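우리 동네 하천 옆 산책로를 걷기 시작한 건 건강검진 결과지 때문이었다. 의사는 걸으라고 했지 주우라고는 안 했다. 그런데 어느새 나는 봉투와 집게를 들고 걷는 사람이 되어 있다. 운동복 차림에 비닐봉투를 들고 풀숲을 들여다보는 중년이 얼마나 수상해 보이는지는 굳이 설명하지 않겠다. 강아지들은 확실히 나를 경계한다.

2018년 3월 11일, 일요일 아침. 날이 풀렸다고 해서 얇은 점퍼만 입고 나갔다가 다리 밑에서 바로 후회했다. 강바람은 달력을 안 본다. 그래도 겨울 동안 누렇게 누웠던 갈대가 아직 새순에 안 가려진 때라, 쓰레기 찾기에는 이맘때가 제일 좋다. 4월만 돼도 풀이 올라와서 전부 숨겨 준다. 그러면 다들 하천이 깨끗해졌다고 한다.

이번에는 품목을 하나만 정해서 주워 보기로 했다. 보이는 대로 다 주우면 다리 하나도 못 지나서 봉투가 차고, 나는 집에 가고, 남은 구간은 그대로다. 그래서 고른 게 담배꽁초다. 작고 가볍고, 무엇보다 냄새가 지독해서 아무도 탐내지 않는다. 경쟁자가 없는 분야다.

첫 번째 다리에서 두 번째 다리까지, 딱 그 구간에서만 세어 봤다. 일흔일곱 개. 벤치는 네 개인데 꽁초의 대부분이 그중 한 벤치 뒤에 몰려 있었다. 그 벤치 바로 옆에는 금연 표지판이 있다. 표지판 기둥에 꽁초를 비벼 끈 자국이 새까맣게 남아 있으니, 어떤 면에서는 표지판이 제법 활용되고 있는 셈이다.

꽁초가 뭐 대수냐고 하는 분들이 있다. 나도 예전에는 솜 비슷한 거니까 언젠가 썩겠지 했다. 그런데 필터는 대개 솜이 아니라 셀룰로오스 아세테이트, 그러니까 플라스틱 종류다. 비가 오면 빗물받이로 들어가고, 우리 동네 빗물받이는 하천으로 이어지고, 하천은 바다로 간다. 빗물받이를 재떨이로 아는 분들은 사실상 바다에 직접 배송을 하고 계신 것이다. 그것도 무료로.

빗물받이 이야기가 나온 김에. 우리 골목 입구의 빗물받이는 여름마다 막힌다. 작년에도 구청에 전화를 했더니 두 번째 전화에서야 위치를 제대로 알아들으셨다. 뚜껑을 열고 퍼낸 걸 옆에서 구경했는데 낙엽, 흙, 꽁초, 일회용 컵 뚜껑, 그리고 왜 거기 있는지 모를 숟가락이 나왔다. 숟가락은 지금도 가끔 생각난다.

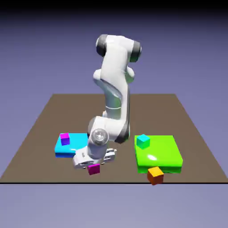
탁자 위로 팔을 뻗은 흰색 로봇 팔. 컴퓨터로 그린 장면이다.

장비 이야기도 조금. 처음에는 주방에서 은퇴한 고기 집게를 썼다. 짧다. 아홉 번쯤 쭈그려 앉으면 무릎이 먼저 퇴근하자고 한다. 그래서 산 것이 Zarkix라는 상표가 붙은 긴 집게인데, 손잡이를 당기면 끝이 오므라드는 흔한 물건이다. 캔이나 페트병에는 훌륭하다. 문제는 꽁초다. 끝이 뭉툭해서 젖은 꽁초는 자꾸 미끄러지고, 힘을 주면 꽁초 대신 흙을 한 움큼 집어 올린다. 결국 끝에 고무줄을 감아서 쓰고 있다. 모양은 빠지지만 잡히기는 잘 잡힌다.

봉투는 Cotine 쌀 포대를 재활용한다. 튼튼하고, 바람에 안 뒤집히고, 무엇보다 이미 집에 있다. 환경을 생각한다면서 쓰레기 주우려고 새 비닐봉투를 뜯는 게 영 찜찜했는데 그 문제는 해결됐다. 다만 아침부터 쌀 포대를 어깨에 메고 가면 마주치는 어르신들이 꼭 한마디씩 하신다. "쑥 캐러 가요?" 처음에는 일일이 설명을 드렸다. 요즘은 그냥 네, 한다. 그랬더니 지난주에는 쑥이 벌써 나왔냐고 어디서 캤냐고 물으셔서 곤란해졌다. 거짓말은 뒷감당이 어렵다.

주운 꽁초는 뚜껑 있는 통에 따로 담는다. 포대에 그대로 넣으면 캔이고 병이고 전부 그 냄새가 밴다. 통은 다 먹은 커피 가루 통이 좋다. 뚜껑에 '꽁초'라고 크게 써 두시길 권한다. 안 써 두면 식구 중 누군가가 커피인 줄 알고 연다. 우리 집에서 그 일이 있은 뒤로 통은 베란다 밖에 산다.

분리배출은 여전히 헷갈린다. 납작해진 캔에 흙이 꽉 찬 경우, 라벨이 반쯤 삭은 병, 안에 정체 모를 액체가 든 것. 원칙은 씻어서 내놓는 것인데, 하천에서 건진 걸 우리 집 싱크대에서 씻겠다고 했다가 가정의 평화가 흔들렸다. 지금은 마당 수도에서 헹구고, 도저히 안 되는 건 그냥 종량제로 보낸다. 양심은 좀 찔리지만 타협이라는 것도 필요하다.

다음에는 세 번째 다리 너머까지 가 볼까 한다. 그쪽은 낚시하는 분들이 많아서 꽁초보다 낚싯줄이 문제라고 들었다. 낚싯줄은 집게로 안 되고 가위를 가져가야 한단다. 쌀 포대에 집게에 가위까지 들면 이제는 정말 쑥이라고 우겨도 되겠다. 무릎 보호대 써 보신 분 계시면 댓글로 추천 좀 부탁드린다. 너무 비싼 것 말고.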